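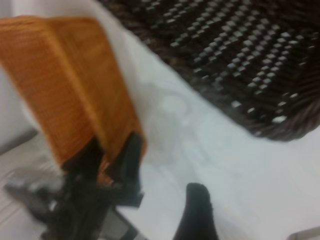
*The orange Olvera, with the dark brown Temis off to the right.*

# Busau woven baskets: a review at greater length than baskets deserve

**Bought:** April, with my own money
**Price:** $34 each, or $102 for the bundle of three
**Updated:** August 2021

Let's start with that bundle. I bought the Olvera, the Temis and the Udov together under a banner that said "Better Together," and it took me a full day to do the arithmetic and discover that Busau's idea of a bundle discount is to put everything in the same box. The box was nice. I kept the box. It now holds the things I took out of other boxes to put in the baskets, and then took out of the baskets again.

I should explain what I was after. We have an open shelf by the back door that collects mail, dog leads, sunglasses, batteries of unknown loyalty and, in season, seed packets. The kitchen has the same problem with bread and onions. My plan was the plan everyone has when they buy a basket: put the mess in a container and call it storage. I'm not above it. I only wanted containers that would hold their shape, wipe clean and not leave bits of themselves on the shelf, as our old ones did every time anybody looked at them.

The product page has more than 600 customer reviews. I read a shameful share of them. A good half were written on the day of delivery and say "beautiful color, can't wait to use!" So I waited from spring until now before writing mine, and I've tried to leave the beauty until the end.

## The Olvera

The Olvera is the orange one. Busau calls the color Toasted Honey, and I suppose if you've burned some honey you can check. In a bright room it's a good strong orange, and at night under the lamp it calms down to tan. My husband says it's brown. We've stopped discussing it.

It's a rectangular basket in synthetic rattan, and I'd braced for the worst, having owned plastic wicker that squeaked when you reached for a lemon. The Olvera doesn't squeak. The strand has a slight gloss to it, which you'll either like or spend a week pretending not to see. The weaving is tight where it needs to be, and I haven't found a loose end yet, though I went looking with a fingernail like a person trying to return something.

The rim is the best part. It's a thick twisted braid that goes all the way around, and it makes the basket pleasant to pick up by the edge, which is how everyone picks up a basket no matter what handles you give them. And there is a handle, a small looped one made from the same strand and tucked in under the rim on the short end. It fits a couple of my fingers. I use it to pull the Olvera forward on the shelf and for nothing else, and I'd suggest you do the same if there's anything in there you care about.

Complaints: the sides slope in toward the bottom. This looks elegant and costs you floor space. Envelopes stand up against the slope for a while, think it over, then slide down flat on top of everything else. Anything you stack near the walls will end up in the middle by the end of the week. For bread rolls it's perfect. For paperwork it's a slow-motion blender.

Also, the ribbed floor collects crumbs. The crumbs settle between the rows and stay there with great determination. Turning it over the sink and slapping the bottom gets most of them. The rest come out with an old toothbrush, and I promise you'll do that exactly once before deciding that crumbs are part of the pattern.

## The Udov
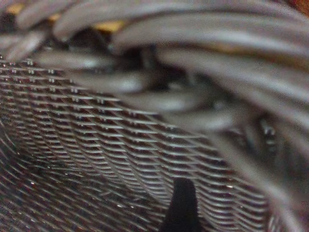

The Udov was my reluctant purchase, the one I added to the cart only because I believed in the bundle discount (see above). It's Busau's answer to the question of where to put pens, whisks, charging cables and the rest of the long thin things that no drawer has ever really wanted. It's metal mesh, silvery gray, with fine wires in tight rows that have a slight waver to them, enough to make it look less like something from an office supply closet. I had expected the office supply closet. Light catches on the little crossings in the mesh and it's prettier than it has any right to be, and I say that as somebody who had already drafted an unkind paragraph about it.

It holds its shape. I've overfilled it, emptied it, knocked it off the counter with my elbow and put it back, and it has no dents I can find. My one warning is about anything with a fine tip. Wooden skewers go into the mesh point first and then you own a small hedgehog. Knitting needles do it too, according to my sister-in-law, who has borrowed the Udov on what she describes as a trial basis.

Cleaning is easy if you do it under a running tap and tedious if you try it with a cloth, as the cloth snags. Don't use a cloth. I did, and there's still a bit of blue thread in mine that I've decided to think of as a maker's mark.

## The Temis

The Temis is the large dark brown one, and it gets pushed around the most in our house. It started on the shelf by the back door, moved to the foot of the stairs, did a short posting in the bathroom and is now beside the couch with two blankets in it. It's done well everywhere except the bathroom, where the color was so dark that the whole corner disappeared after sunset and I kicked it three nights running.

Dark brown is a generous word on the listing. In our hallway the Temis is black. If you're trying to match it to walnut furniture, order it early and keep the receipt. The upside is that it doesn't show marks, or dirt, or whatever the dog did to one side of it during a thunderstorm.

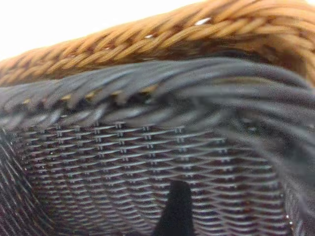
What you give up with a basket this dark is the ability to find anything small at the bottom of it. I lost a black glove in there for most of the spring. I lost the TV remote in there for an evening, and we watched a program about canals that neither of us had chosen. For blankets, towels, soccer balls and other things you can locate by touch, it's excellent. For anything that comes in black, buy the Olvera.

It is also heavier than I'd have guessed from the pictures online, though not unpleasantly so. It stays where you put it. The cat has tested this claim from several directions and now sleeps in it, blankets and all, so strictly speaking I no longer have a Temis to review.

## Customer service, briefly

My first Temis arrived with a bent corner. I wrote to Busau expecting the usual, and got a reply the same afternoon from a Hafiz Ngau, who asked for a photo and then told me to pour warm (not boiling!) water over the corner and push it back out with my hands. I assumed this was a stalling tactic. I did it in the bathtub in a bad mood and it worked, mostly. You can still see the bend if you know where it is, and I always know where it is. He offered to replace it anyway and I let it go, partly out of laziness and partly because the cat had already moved in.

Returns are free within the month, but you need the original box, so hang on to it.

## How they live together

They don't nest. I want that in writing, as the listing says "nesting-friendly" and I don't know what that means. The Olvera will go down inside the Temis if the Temis is empty, which it never will be. The Udov goes inside anything.

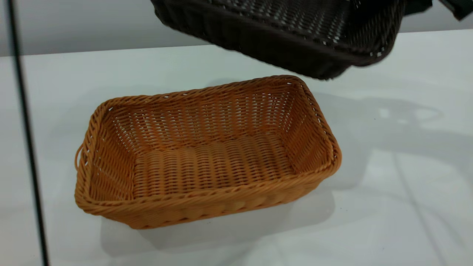

They do look right next to each other, even in different colors, and when the shelf is full it reads as one family of baskets and not as the back room of a thrift store. I put this down to the braided rims. My husband puts it down to there being less junk on the shelf, and there may be something in that, although the junk is all still here. It's just been given a room.

## What I'd buy again

* **Olvera:** yes, for bread, fruit and anything else that doesn't mind ending up in the middle. I'd skip it for mail.
* **Temis:** yes, if you have blankets or a cat. Look at the color in person if you can.
* **Udov:** yes, which annoys me. Keep skewers out of it.
* **The bundle:** it makes no difference whatsoever. Buy them one at a time and spread out the joy.

The mail is now in a shoebox. It fits perfectly.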